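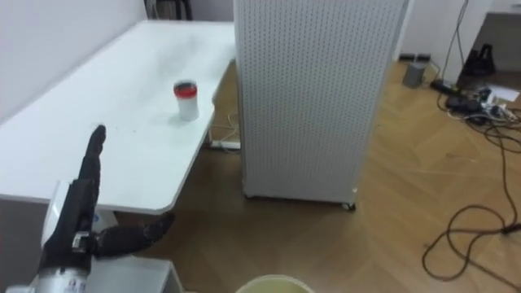 Can you make children's wellies last another winter once the sole starts to split? Most splits under 2 cm mend beautifully at home with a bicycle inner tube patch and a bit of patience!

Wash the boot, let it dry overnight, then rub the rubber with 200 grit paper until it goes dull. Spread the glue thinly — thinner than you think — and wait until it's tacky before pressing the patch down. I stuff the foot with newspaper so there's something firm to push against, and leave a heavy book on top until morning.

My other favourite trick is for boots that are a size too big. Cut a spare insole from an old felted jumper, draw round the foot and add a finger's width at the toe (two layers if they still slop about). Pull one out as the feet grow. Mine went through a whole year like that, and the boots then went to a cousin!

Comments (2)

Isla Farquharson: Does this work on the heel seam too?

Fraser MacRitchie: It did on ours, but I needed a second patch in May.

Contact | © Skurkgate Home Tips | Back to top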